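Kidow Tray Set: Data Card

Version of May 2, 2022
Maintained by Constanza Daza and Yaroslav Kovalchuk

What is in this set

The set contains 1,190 pictures of black molded trays in the shape of a shoe. They come from the shoe room in Coltunthorpe, where the trays are laid on a yellow table, picked up, turned and put down again. The subject of the set is the tray: how it lies, which way the toe points, and how much of the rim can be seen. People who want to learn about shoes will be disappointed, there are no labels for shoes at all.

The trays

All trays have the same general form. One end is the rounded toe, the other end is the heel, and the rim goes up around the heel and the sides. The inside is smooth and hollow. In the notes we use the words "toe", "heel", "rim" and "sole" also for the tray, because it was easier for everybody than to invent new words. The sole is the flat inside part, where a shoe would stand.

The material is black plastic. On the yellow table the outline is easy to find, but the inside can become very dark, and then the sole hole is lost. Where light falls on the plastic there is a lighter sheen. Please do not mark the sheen as damage or dirt. In our first labeling round this mistake was made many times, and Pierina Morelli corrected it by hand.

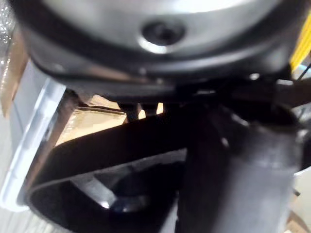
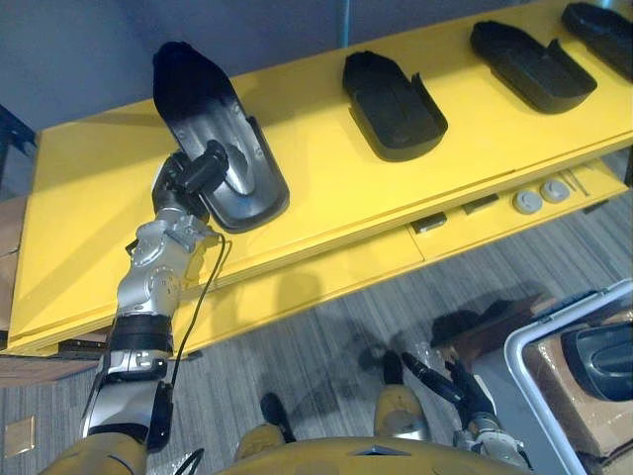 Close view (first) and table view (second), same session.

Labels

Each table view has one line per tray in the file trays.csv. The columns are:

tray_id: a number, starting from 1 in each picture
state: resting, lifted or unclear
toe_dir: direction of the toe in the picture, in 12 steps like on a clock
rim_seen: full, part or none
hole_seen: yes or no
cut: yes if the tray goes out of the picture

A tray that is cut still receives a line, even if only a small part of it is visible. For a lifted tray, toe_dir is the direction as it looks in the picture — we did not try to calculate the real tilt.

Close views have no lines in trays.csv. They have only a session number and a free note, which can be empty.

How the labels were checked

Cristóbal Montecinos and Aurora Bettencourt labeled the same 100 pictures separately and then compared. Most differences were in rim_seen, between "full" and "part". The rule is now that the rim is "full" only when both sides and the heel can be followed without a break.

Known problems

Session 2 has some double file names. The column cut was added late, and older lines can have it empty. Left and right trays are not separated. We hope to add this in June.

Questions and corrections go to Yaroslav Kovalchuk, with the file name and the tray_id.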